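Range store inspection, Cuvness, lower bay
Jun 25, 2023. Inspected by S. Stubbs, checked by K. Feyisa.

Slings and carrying straps

- [x] Webbing free from cuts and fraying. *Two slings withdrawn, stitching lifted at the buckle end.*
- [x] Hooks close fully under spring pressure.
- [ ] Swivels secure. *Rear swivel on rack position 147 turns but the screw is proud. Refer to A. Abou Zeid.*

Cleaning kit

- [x] Rods straight, threads undamaged.
- [x] Solvent tins labelled and lids tight.
- [ ] Used patches in lidded metal bin. *Bin present, lid bent and does not seat. Replacement requested from Dierckx in January, not received.*

Comments on the rod rack are carried over from the previous sheet. The brackets are rated for the load but the lower pair has worked loose from the wall twice. Longer fixings are to be used this time.
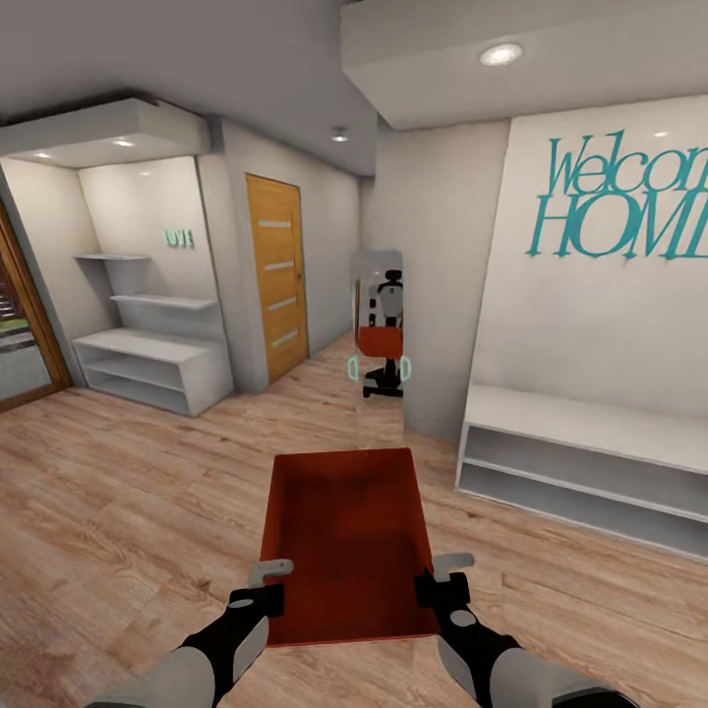
The wall plugs supplied with the rack are too short for the plaster at this end of the store. J. Chidiac to drill and refit before the next issue of kit.

Access and storage

- [x] Gangway at least 800 mm clear. *Narrowest point 700 mm with the locker door open, acceptable when closed.*
- [x] Locker keys signed in and out.
- [ ] Hearing protection counted against register. *Register shows 400 pairs of disposable plugs. Box opened, not counted.*

Open items to M. Arboleda. Swivel to be closed out before the rifle is issued again.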